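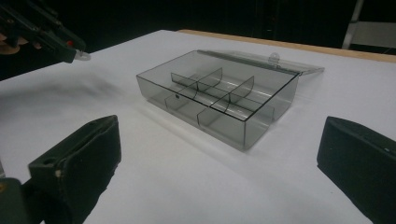
The sorting task is the one I said in September would take us two meetings, and it is now December. For anyone who missed Sunday, we have moved on from loose blocks to the compartment box, the smoky gray one with the lid folded back, and the left and right grippers now each have a job with it. The curved dividers in the rear row are the interesting part. The straight ones in the front row give you a flat wall to line up on, and the curved ones give you a wall that is somewhere slightly different depending on how high up you meet it. I would like everybody who wrote "easy, same as the front row" on the planning sheet to come and try the rear row in person.

Where we are, in no special order.

The task is now frozen. One box, lid open, placed at an angle on the white table, parts go into the compartments on the card. No more changes to the task before the Lolau meet. I know the rules let us change it up to the week before. The rules were written by people who have never had to redo 100 demonstrations on account of somebody preferring the lid closed.

Each full set is 30 demonstrations by one operator, then swap. Please do swap. Last month one operator did a whole evening alone and the policy learned his habits very faithfully, including the pause where he thinks. It now pauses in the same spot and thinks about nothing.

Transparent plastic is still a pain. White table, tinted gray walls, and wherever two partitions overlap you get a darker band that the model is quite willing to believe is a solid object. The Sandberg lamp helps if it is low and to the side. It does not help if it is directly overhead, where it mostly lights up the lid. If you move the lamp, write down where you moved it from. "Back a bit" is not a place.

Finger pads. The black foam ones are wearing at the edges and I have ordered a sheet from Holico. Until it comes, do not peel at them. I have no proof that anyone is peeling at them.

Now to Njål's message, which deserved an answer a week ago and is getting one now.

Njål Björklund wrote:

> Three things from me, having read through the logs for the last
> two meetings.
>
> 1. I don't see why we need both grippers for this. One hand could
> do the whole box. The second one doubles the number of things
> that can go wrong and, as far as I can tell, spends half of each
> run hanging in the air waiting for its turn.
>
> 2. Episode numbering. We have a file called 3442 and we have not
> recorded anything like 3442 episodes. What happened there?
>
> 3. Are we still aiming for 500 good demonstrations before the
> meet? I think that was decided when the task was blocks in a tray
> and I'd rather have fewer and cleaner. Grivley went in with a
> small set last year and beat us, as I'm sure you remember.
>
> Also, somebody has my good calipers.
>
> Njål

On 1: one hand could do the placing, yes. The trouble is that the box weighs next to nothing, and on a smooth table a part that catches on a divider takes the box along with it. The second gripper is there to keep the box where we left it. I agree it hovers a lot. We could have it come down earlier and stay down, and if you want to write that up as the new procedure I will back you, provided you also do the first set that way and keep your temper. I should add that two hands is worth extra points in the coordination category, and we are not so rich in points that I can be a purist about it.

On 2: I named that one. The counter was at 344 and I typed the next number by hand with a cold cup of coffee in the other hand and a 2 got in. Then the recorder took it as gospel and carried on from there. The files are fine, the numbers are nonsense, and there is now a rename script in the shared folder. Run it on a copy. I ran it on the originals, which is how I know to tell you.

On 3: you may be right. I still like 500 as a number to be ashamed of not reaching. But if we throw out everything recorded with the lamp overhead, we will be well short, and I would sooner spend the remaining evenings on the rear compartments than on padding the total with another pile of front-row runs that all look the same. Let's talk about it on Sunday and settle it there. As for Grivley, yes, I remember. Their box was opaque.

I do not have your calipers. I have some calipers, and they were in my bag when I got home, and I will bring them along so you can see that they are different ones.

A few housekeeping items for those who have read this far:

- New operators, please do ten practice runs with the recorder off before you do any with it on. Watch the tips of the fingers and leave the screen alone.

- If a run goes bad, finish it and mark it bad. Do not reach in with your hand to straighten the box. We have several runs in which a hand helps, and the robot has been waiting for that hand ever since.

- Wipe the table before each set. Pencil marks showing where the box goes are not allowed at the meet, so they are not allowed at practice either, however faint, and however proud of them you are.

- Whoever brought the second bag of parts: half of them are too wide for the compartments. I spent most of an hour blaming the controller.

I still need two people for the late slot and one person with a car to get the table to the meet. The table comes apart, in theory. Reply to me and not to the whole list, unless it is about the late slot, in which case reply to the whole list so the others can feel guilty.

Doors at six as usual.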